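Second Pair of Hands

Ilari Koskela had the shop until they locked the street door and it was already past nine. Rain on the skylight. Egan on the bench, or most of Egan — two arms, a post, a base made from a cut down pallet jack. No head. He'd never planned on a head.

Three years of evenings. 557 printed parts, a third of them bad.

"You staying?" Brernton, from the stairs. Everyone called him that, after the town, and by now it would have been strange to ask his real name.

"One more run."

"You said that at seven."

"It was true at seven."

Brernton came down anyway. Sat on the paint cans. Looked at the left elbow, which was clicking again, a small dry sound every time it passed level.

"What's it going to do, when it does something?"

Ilari tightened the collar. Didn't answer right off. His father's boat was in a shed up at Stokutstead, ribs and half a skin, and planking is a job for two. One to hold, one to drive the screws. He had tried it alone in October with clamps and rope and a length of pipe and split the best board he owned.

"Hold the other end," he said.
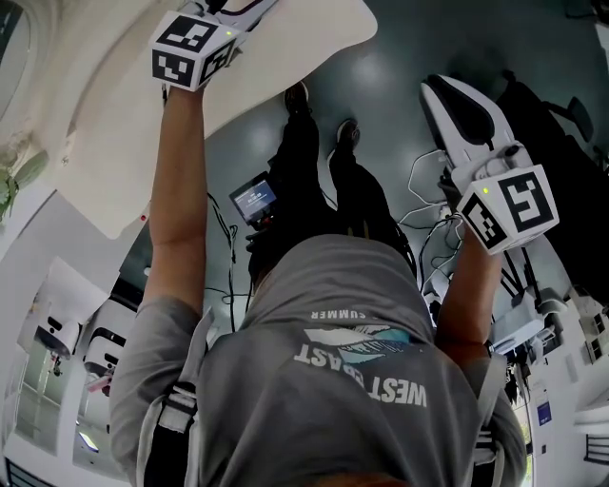
The elbow was the trouble, it had always been the elbow. Cheap bearing, bought in a box of 24 from a man in Pledbridge who swared they were new. Ilari pulled it, packed it, pressed it back in and heard it click before he'd even let go. Fine. Work around it. He got the grippers down off their hooks and took one in each fist, put both arms up and out in a wide V, the white marker cubes over his grips with their black squares and a little green light lit on each. Cables everywhere. The straps bit into his shoulders through the gray T-shirt. Hold the board, he told himself. Just hold the board. There was no board, only air, but he knew how heavy it was and where it wanted to go.

On the bench Egan lifted its arms.

Slow. Left one late, then the click, then level with the right. It stayed there. Ilari leaned as if the plank had started to slide and the thing leaned too, a half second behind him, like someone copying a dance.

"Huh," said Brernton.

"Don't talk."

"I'm only saying huh."

He counted in his head. Ten. Twenty. His own arms had started to burn and he could feel the shake in his wrists, and he watched for it over there, the shake, waiting for it to show up in the metal. It did. Small, but his. His father used to shake like that at the end of a long day, holding the lamp.

He put his arms down. Egan put down its arms.

"That's 398," Ilari said, and wrote it in the book. He wanted 3000 before he'd trust it near the boat. Nearly the whole spring, at this rate.

Brernton got up off the cans. Knees cracking, same sound as the elbow more or less. He went over to the lumber rack and was gone a while, shifting things, swearing under his breath. Came back dragging a pine board longer than he was.

"What's that for?"

"You can't practice on air." He set one end on the bench, in front of the machine, and got his hands under the other. "Where do you want me?"

Ilari looked at the clock. Looked at the board, which had a knot in it and a bad twist and wouldnt have been any use on a boat.

"Bit higher," he said, and put his arms back up.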